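**Folk memory and the bridge that burned twice**

Last month's item on the old toll bridge at Nurnier drew more mail than anything we've run since the argument over the spelling of the mill. Most of you wrote to say we had it wrong. The bridge, you told us, was burned by retreating soldiers, and your grandmother knew a woman who saw the smoke.

I have no quarrel with your grandmother. My trouble is that the toll ledgers carry on for two years after the supposed fire, in the same cramped hand, charging the same people for the same pigs. Somebody was crossing something. Gunārs Hunt, who has read all 2,991 entries and looks it, found one for timber and nails in April, and after that a stretch of complaints about the new planks being slippery. That sounds to me like a repair. A repair makes a poor story, so over time the soldiers were brought in.
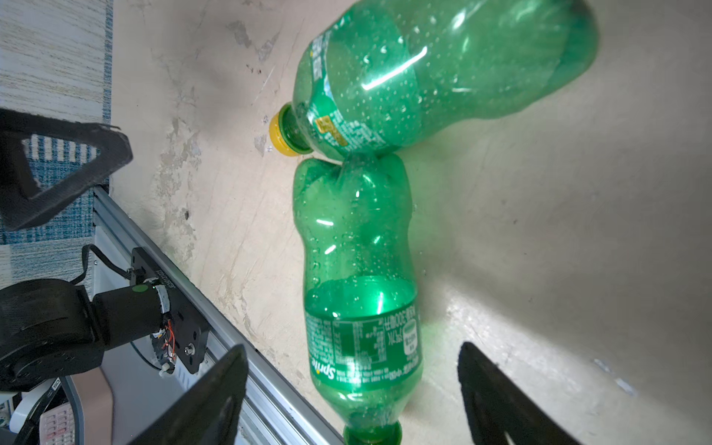
They came in late, too. The earliest account we have that mentions them was printed 60 years afterward, in a souvenir booklet sold to raise money for a church roof. Its author also claims that the town was founded by a shipwrecked prince, and we are a long way from any sea. From the booklet the soldiers marched into a school reader, then a pageant, and finally onto the painted board by the parking lot, where they have been given uniforms from the wrong war.

What interests me is how sturdy the thing is. Areeba Hashmi read the ledger entries aloud at our spring talk, and people listened politely, and then a man in the second row asked which regiment had done it. A belief about the past seems to need very little feeding once it has a fire in it. The ledger has only pigs.

There is a fair case on the other side, and I've been told I should print it. Ledgers record what a clerk was paid to record. A bridge could burn and be replaced by a ferry, with the tolls going on as before and no one bothering to change the heading on the page. The planks could be a landing stage. I don't believe this, but I've spent several evenings failing to knock it down.

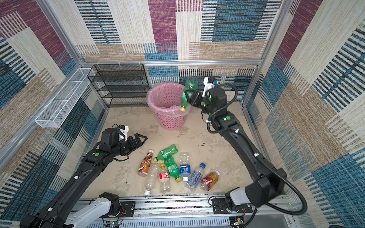 Aba Essien writes that we are asking the wrong question altogether, and that the town had two bridges, one of which burned and one of which didn't. She points to the lower crossing on the estate map, which most of us had taken for a crease in the paper. If she's right, your grandmother and the clerk were both telling the truth about different bridges, and I owe an apology to a good many people.

The map comes out of its drawer next month so we can look at the crease. Bring reading glasses. Please don't bring the booklet, we have four copies.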